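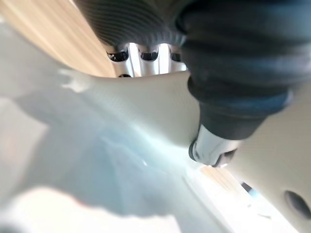

Paju diary project – now looking for people

Hello! I'm Nesma Mahrous and I'm putting together a book called Paju, all about what goes on just inside our front doors. Coats on the bannister, post nobody opens, the umbrella that belongs to a neighbour who moved away... I love all of it, and I'd like to hear about yours.

I'm after people who'll keep a diary of their hallway (or porch, or the bit of floor by the door if that's all you've got) for six weeks. You write a few lines whenever something comes in, goes out or gets shouted about. Spelling doesn't matter a bit, and neither does having a nice house. My own hall is a disgrace – you can't open the door fully for bags.
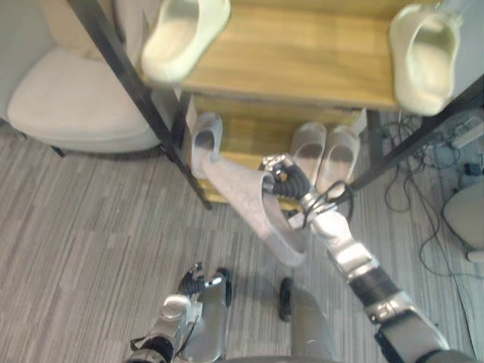
Photo: N. Mahrous

Shoes are my favourite chapter so far, so if you have strong feelings about slip-ons, racks or shoes off at the door, please do say so when you write! I'd also be very glad to hear from anyone in shared houses, anyone with small children, and anyone who works nights and creeps in while the rest are asleep.

You need to be over 18 and living in the UK. There are two phone chats with me, one before you start and one at the end, and I'm happy to ring in the evening. Sedano, the small press publishing the book, will pay each diarist £110 and send you a copy when it's out in May. I can change your name and your street if you'd like me to.

To put yourself forward, send me half a page about your hallway and who uses it, care of Sedano, by Tuesday, October 14, 2025. Photos are welcome but you don't need any. If you'd sooner record yourself talking than write things down, tell me and we'll sort something out.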